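Community Help > Home & Garden > Furniture care

White table top gone yellow near the window, any fix?

Asked by Randi Solheim

Got a white desk second hand, paid 40 for it. One half is fine, other half (window side) has gone a sort of weak tea colour. Tried washing up liquid, tried bicarb, no change. Dont want to paint if I can help it. Is it dirt or is it the sun? Also has a couple of ring marks from mugs.

2 answers

Obed Alhassan
Sun. Had the same on a shelf. Wipe a hidden bit underneath and compare, if the underneath is white and the top isnt then its faded and no cleaner will shift it. Turn the desk round so it evens up over time, or paint.
Mug rings are a different thing, try a damp melamine sponge, light pressure. It does dull a shiny finish so go easy.

Onni Peltonen
Agree mostly. But check for old polish first!! Mine was yellow wax, not the top itself. White spirit on a rag, small patch, window open, rinse after. Came off in an evening.
If you do end up painting: sand lightly, primer, then two thin coats. Leave it 7 days before putting anything heavy on, I didnt and the lamp stuck. Matt white shows less than gloss imo.

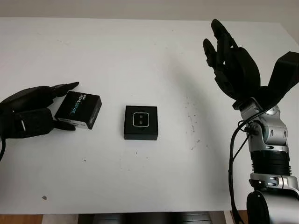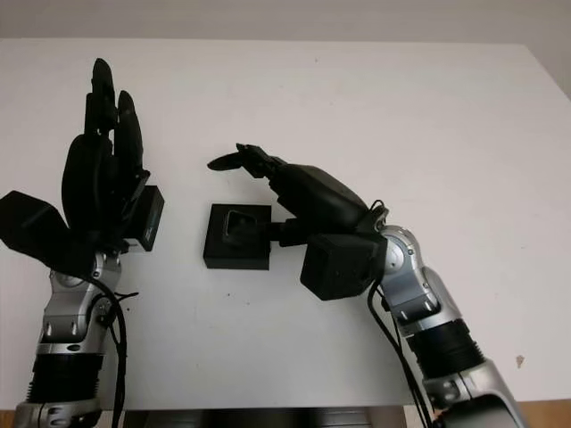
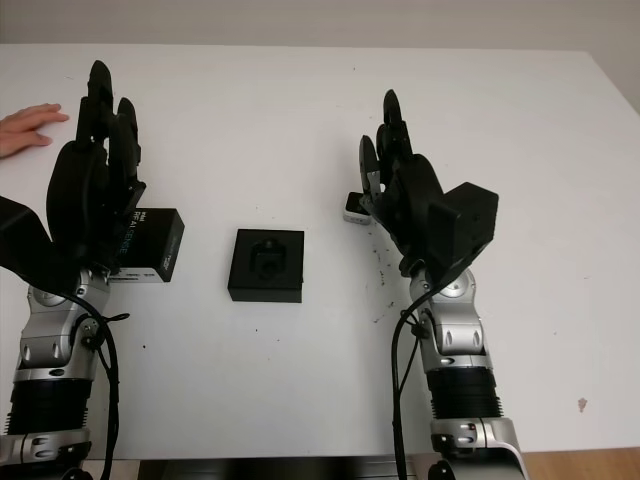 Fludolberg, September 3, 2018

Edit: forgot to say, dont use bleach. Someone at work did and it went patchy, worse then before. And put a blind up or it'll only go again.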